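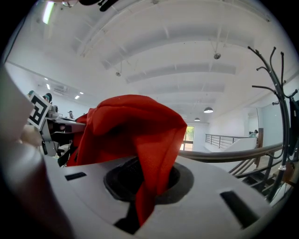 When will Latel stores stop selling own-label farmed fish that does not meet the new welfare standard?

The last non-compliant lines will leave the shelves at the end of November. Stock already in depots on that date will be sold through the staff shops and will not be sent to stores.

Latel has confirmed that the standard will apply to all own-label trout, salmon and sea bass, whether chilled, frozen or tinned. It sets a maximum stocking density for each species, requires stunning before slaughter, and limits the time that fish may be kept without feed before harvest. Suppliers were sent the full text in spring and were asked to return a signed declaration for every site from which they buy.

Declarations have now been received for all six of the principal suppliers. Two of these, Sesutano and Kartha, already met the stocking limits at every farm. Ferex has asked for further time to replace stunning equipment at its smaller trout sites, and its smoked trout fillets will be withdrawn from the range until the work has been inspected. Customers may therefore find fewer smoked lines than usual during the winter. The company does not intend to fill the gap with fish from farms that have not been assessed.

"Our customers have asked us about fish for several years, and the answers we were able to give were not good enough," said Cillian Brennan, Head of Agriculture and Fisheries. "We have worked with our suppliers on a timetable they can keep to, and we will publish the results whether or not they are comfortable reading."

The change covers 1223 stores, including those operated under franchise. Franchise holders may continue to stock branded fish products from other wholesalers, as their agreements allow, but own-label products will be supplied to them on the same terms as to company stores. Regional managers have been asked to discuss the branded range with each franchise holder before the spring review.

Inspections will be carried out without notice by an outside auditor. Each farm will be visited at least once every two years, and any farm that fails will have five weeks to put matters right before supply is suspended. A summary of findings will appear in the annual sourcing report.

Prices of own-label salmon and sea bass will not change as a result of the standard. The price of trout is under review, and stores will be told of any change in the usual weekly bulletin. Shelf labels and packaging will be updated as existing print runs are used up, so old and new packs may be on sale together for a time.

Contact the Sourcing Newsletter team | © Latel. All rights reserved. | Back to top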